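# Chapter 4: Showing the Task by Hand

In the previous chapter we wrote every movement of the robot ourselves. We gave it positions, speeds and waiting times, and the robot repeated them. This works well when the parts always arrive in the same place. It works badly when a person has thrown ten different things into a container and the robot must take out only one.

In this chapter the movement comes from a human being. We call this a *demonstration*. The student should finish the chapter able to choose a method of demonstration, to plan a session, and to judge which recordings are worth keeping. Training the model itself is left for Chapter 5.

## 4.1 Three ways to demonstrate

There are 3 methods in common use, and the rest of the book refers to them by these names.

**Guiding the arm.** The teacher holds the robot arm and moves it directly. The joints are set free, so that the arm follows the hand with little force. The method is easy to learn, but heavy arms tire the teacher, and the teacher's own body often stands in front of the cameras.

**Remote control.** The teacher sits away from the robot and moves a second device: a small copy of the arm, a joystick or a pair of handles. The robot copies the movement at once. Here the recorded data and the real robot match very well, since the robot itself did the work. The weak point is the feeling of touch. Most teachers at first close the fingers too hard, and soft objects suffer for it.

**Hand-held grippers.** The teacher holds a gripper in each hand and does the task with no robot present. A camera on each gripper records what the fingers meet. The grippers can be carried into a kitchen, a shop or a bedroom, and this freedom is the main reason for their use. The price is that a person can reach in ways which a robot arm cannot, and some recordings must be thrown away later.

## 4.2 Choosing the objects

A beginner usually chooses objects that are too simple. Wooden cubes on a white table give clean recordings, and a robot that understands wooden cubes. It is better to take what is found in an ordinary home: toys, small cases, rolled cloth, clear plastic containers. A cardboard box makes a good working area. It has walls, and the teacher must come in from above and think about the angle of the wrist.

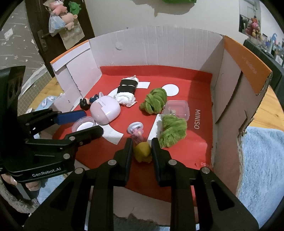
Soft objects deserve special care. A hard case has one correct width, and the fingers stop when they reach it. A soft toy has no such width. The fingers can close a little or a lot, and the object changes its shape in both cases. When we compare recordings by different teachers, the greatest differences are nearly always found here. For this reason the class should agree, before the first recording, how firmly a soft object is to be held.

Clear plastic brings another difficulty. The camera sees the background through it, and the edges may disappear completely under strong light. Do not remove such objects from the set, but record them more often than the others.

## 4.3 Working with two hands

Many tasks need both hands. One gripper holds a container and the other puts something in, or one keeps the space open while the other reaches behind. In the Skostis exercises at the end of this chapter, the student will record the same task first with one hand and then with two.

Three rules are useful:

- Decide which hand begins, and keep this order in every recording.
- Do not let one gripper wait in front of the camera of the other.
- If the grippers touch each other, stop and start again — a small contact can shift the measured position.

## 4.4 How many demonstrations are enough?

For a single object in a fixed place, 100 good recordings are normally sufficient for the exercises in this book. For a mixed box, where the objects are moved after each attempt, we ask for 2,000. The Udlow data set, which we use from Chapter 5 onwards, was made in this second way.

The number alone says little. If all recordings begin from the same corner of the box, the student has in fact recorded one situation many times. Change the starting position of the hands, turn the objects and let them lie partly on top of each other. A recording in which the teacher misses, corrects the hand and then succeeds should be kept, for it shows the robot how to recover.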